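Eine Spüle, drei Armaturen: Küchenstudio Voß wirbt mit dem »Wasserplatz«

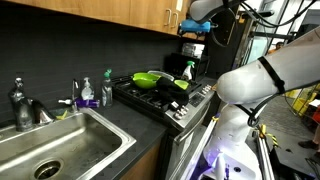
Von Nele Frerichs
Sa., 26. März

Wer bei Voß eine neue Spüle bestellt, soll künftig mehr bekommen als einen Hahn. Das Küchenstudio bietet seit dieser Woche ein Paket namens »Wasserplatz« an: hoher Auslauf in Schwarz, dazu ein schmaler verchromter Hahn für gefiltertes Wasser und ein drittes Teil am Beckenrand, wahlweise Seitenbrause oder Seifenspender. Das Becken ist aus Edelstahl, die Arbeitsplatte mattschwarz, die Fliesen dahinter sind dunkelgrau.

Damit, so verspricht der Prospekt, kehre »Ruhe am Becken« ein. Daran darf man zweifeln. Spülmittel, Pumpspender und Schwamm stehen und liegen auch in der so ausgestatteten Küche neben der Spüle, die Sprühflasche ebenso. Und auf dem Gasherd nebenan landen weiterhin Schüsseln und Tuch.

»Der Filterhahn erspart das Kistenschleppen«, sagt Verkaufsleiter Malte Hellwig. Wie oft die Kartusche gewechselt werden muss, hänge vom Wasser ab. Genauer wollte er sich nicht festlegen. Eine Kartusche kostet 46 Euro, der Einbau des zusätzlichen Hahns fast 100 Euro. Im Paketpreis ist beides nicht enthalten.

Installateurin Svenja Rieger hält wenig von dem Angebot. Jede weitere Bohrung im Rand sei eine Stelle mehr, an der sich Kalk sammle – und unter der Spüle werde es mit Filter und Schläuchen eng. »Viele Kunden wollen nach einem Jahr bloß noch den großen Hahn«, sagt sie.

Voß gewährt bis Ende März 30 Prozent Rabatt auf die Armaturen. Auf welchen Ausgangspreis sich der Nachlass bezieht, steht nicht im Prospekt. Eine Anfrage dazu blieb bis Redaktionsschluss unbeantwortet.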